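Two-handed cloth folding demos in a real bedroom - segmentation and grip questions
Forum: Manipulation / Demonstration and Teaching
Page 1 of 1

tetholm_dan
We are collecting demonstrations for a bimanual folding policy. No arm in the loop. The operator works with a hand-held gripper and we recover the tool path offline from the wide-angle stream. Set so far is 717 episodes, all on beds, all soft goods. Two things are going wrong.
1. The tool path jumps when a large piece of cloth comes up close to the lens.
2. The trained policy hesitates at the second grasp, after the first corner is down.
I suspect 1 is causing 2. Opinions welcome.

mullion
What's the control rate, and do you log finger width or infer it from the image?

tetholm_dan
Width is inferred from the image. Policy runs at 16 Hz. Sample views from one room:

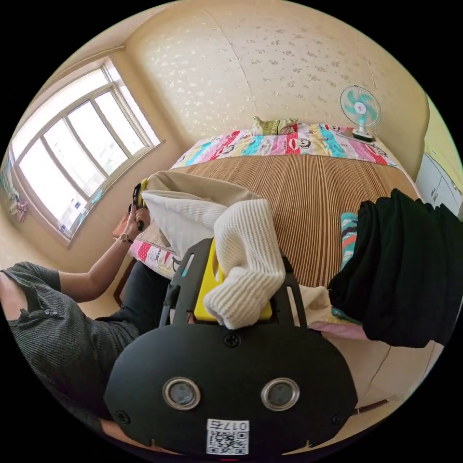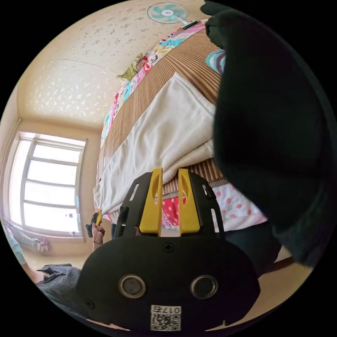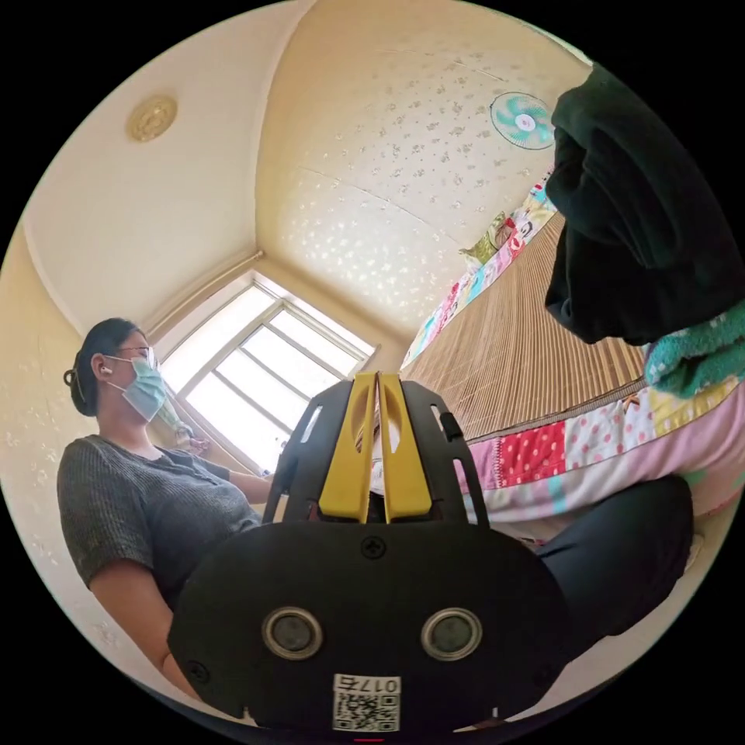
Views from the hand-held gripper, bedroom session. White knit in the fingers in the first.

mullion
I would look at the dark cloth before anything else. It is on the right in all three, and in the second it takes up nearly the whole right side. Near, dark, out of focus, just soft folds and a bit of fuzz. Your tracker has little to hold on to there, and if that cloth shifts, whatever it does pick up moves with it.
Mask it or take it out of the room. The sleeping mat and the quilt should give you plenty of features.

gripcount
Disagree that tracking explains the hesitation. We had the same stall at Hisudlow with paths taken from a motion capture rig, so there was no drift to blame. In our case the operators paused before the second grasp to decide where to put the fingers. The policy copied the pause. Plot tool speed against time for 400 episodes and see whether there is a flat section.

E. Plattner
Both can be true. A path jump shows up as a spike in speed and a pause shows up as a plateau. Plot them separately before changing the room.
A separate point is the window. In the first view the panes are close to white. If exposure is on auto, the cloth will change brightness every time the tool turns toward the glass. Lock it.
Elfriede Plattner

tetholm_dan
Exposure was on auto. Locking it for the next batch.
Speed plot done on the 400 longest. There is a flat section before the second grasp in most of them. There are spikes too, fewer than I expected, and they don't line up with the flat parts.

gripcount
Then trim the pauses or resample by distance traveled. Resampling is less work.

mullion
Resampling by distance will also squeeze the part where the fingers close, because the tool hardly moves there. You lose the grasp timing. I would keep every frame in which finger width is changing and resample only the rest.

gripcount
Fair. We kept a fixed window on either side of each closure, same idea.

rueegg_lab
Has anyone here compared this with teleoperation for cloth? We use leader arms on the Hultalell bench and get 3068 episodes with no tracking step at all. Operators are slower and they complain that they can't feel when the fabric slips.

E. Plattner
For knits I would stay with the tool in the hand. A thick rib gives under the fingers and the operator corrects for it without thinking. With your leader arms that correction arrives late or is missing. For flat sheets I see less reason to care.

rueegg_lab
Our set is nearly all flat sheets, so that may be why we never noticed.

tetholm_dan
Retrained with the closure window kept and the rest resampled. The stall at the second grasp is shorter but still there on heavy items. Path jumps are unchanged, as expected. Masking comes next, and I will post the speed plots with it.

mullion
Post the raw tracks too, before smoothing.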